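Kitchen Automation Equipment Plan: Picture Gallery

Grullovwood Residential Services
Posted Tuesday, April 27, 2021

The Equipment Planning Office has prepared this gallery to accompany the capital request for the assisted kitchen program. The request covers the purchase of robot arms for the shared kitchens at the Runavau residence, together with mounting hardware, spare gripper fingers, operator training and a service agreement. The pictures are computer simulations of stovetop work, the task on which the first purchase will be judged. Department heads are asked to review them alongside the written request before submitting comments.

Reach and Placement

The position of the base determines how much of the cooktop an arm can serve and how much counter remains free for staff. Each kitchen must therefore be measured before an order is placed. The survey is carried as a separate line in the budget and will be paid from current funds. 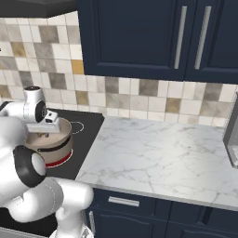

Reaching over the cooktop, with the gripper at the rim of the pot.

Noreen Nic Aodha has asked that the survey line be raised before anything else is approved. In her view the money for the arms is easy to defend, but the older kitchens will need electrical work, and that cost has been left to the maintenance budget in every draft so far. She would prefer to see one kitchen fully funded, wiring included, than several funded in part.

The office has accepted this comment. Electrical work will appear in the revised request under installation – it will no longer be charged to maintenance.

Grippers and Wear Parts

Gripper fingers are treated as consumable items and are budgeted by the year. The request allows for 16 spare sets at $441 per set. Suppliers must state in writing which cleaning agents the fingers and the arm covers can tolerate, and whether replacement can be carried out by residence staff. Proposals from Wurnier and Godinho are under review, and neither has been ranked.

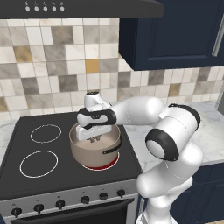

Budget Schedule and Comments

Operator training is budgeted at $2,000 per kitchen and must be completed before an arm is placed in regular use. The service agreement will run for five years from the date of acceptance. Extensions are priced separately and are not part of this request.

Purchase orders will be issued in October, subject to approval of the revised figures. Questions on installation should be directed to Eamon Kavanagh, and questions on supplier proposals to Weronika Sowa. Written comments from department heads will be attached to the request in full – late comments will be held for the next budget cycle.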